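Assunto: Re: [cozinha-partilhada] Tigelas e talheres para fevereiro

Em Tue 6 December foi escrito nesta lista:
> Continuo a achar que devíamos comprar loiça de cerâmica.
> A da Volleo é bonita, vai à máquina e não fica com cheiro
> a comida. O plástico risca e ao fim de um ano está para
> deitar fora. Alguém sabe quanto sobrou do orçamento?

Sobraram 952 euros, já descontada a reparação do esquentador. Dá para a cerâmica, mas só se ficarmos pelas tigelas e deixarmos os pratos para depois.

Não concordo com a parte do plástico. As tigelas que comprámos para a sala de Bavham têm três anos e continuam a servir. O que estraga o plástico é o esfregão verde e o micro-ondas, e as duas coisas resolvem-se com um aviso na parede. A cerâmica lasca na borda - em Munro foram 10 tigelas para o lixo num só inverno - e pesa muito quando é preciso levar tudo para o andar de cima.

Quanto à forma, prefiro as baixas, de aba larga. Servem para sopa, salada e fruta, e pegam-se bem pela aba quando a comida está quente. As fundas ficam bem no armário, mas arrefecem devagar e as crianças não chegam ao fundo com a colher.

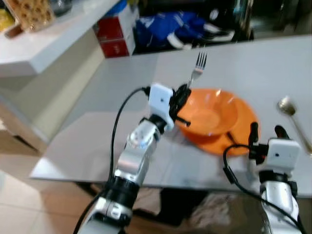
Tigela de plástico laranja, modelo baixo, e garfo de quatro dentes.

Nos talheres, proponho 30 garfos iguais, de quatro dentes e sem cabo de plástico. Os que temos agora vieram de várias casas, não encaixam uns nos outros e a gaveta não fecha. As facas podem ficar como estão. Colheres de sopa faltam sempre, por isso juntava mais uma dúzia à encomenda.

O armazém de Rurnau faz entregas à quinta-feira e aceita devoluções se a caixa não tiver sido aberta. Se a encomenda seguir antes do Natal, chega a tempo do almoço de fevereiro. Quem preferir a cerâmica que o diga aqui na lista até domingo, com o preço por unidade e o transporte incluído - da última vez o transporte ficou de fora e tivemos de refazer as contas.

As toalhas ficam para outra mensagem.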